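**Tuesday, bench 2, display pieces**

Pulled the flat ring with the wire loops back out to look at the rim before we order more wire from Cuevas. The long run of small coils down one edge sits in the holes well enough. The cluster of bigger loops is crowded, and the other group has strands tangled near the holes.
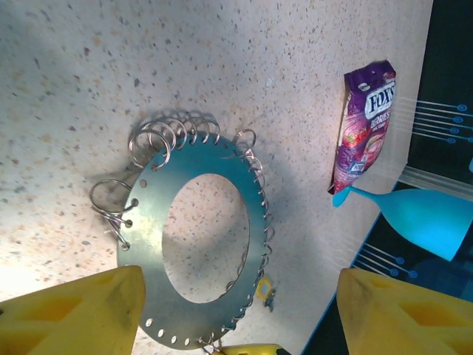 Started a count of jump rings left in the Fivano tub and stopped at 500. Enough for this ring and the Morness one. Silver only, no mixing in the leftover brass.

Table settings for the Brurnholm window:

- Gold spiral stand in the middle, curly arms left bare for now. Hang the earrings last.
- Magenta plastic glasses upside down, one close against the stand. The feet make a decent shelf for a single ring.
- Cyan goblet right way up, off to the right. Try it with some 200 beads in it.

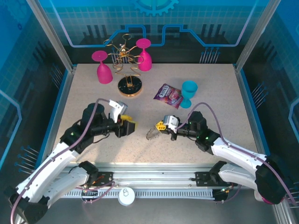
- Price cards still to cut. Same stock as May.
- Ask whether the window shelf is level this time.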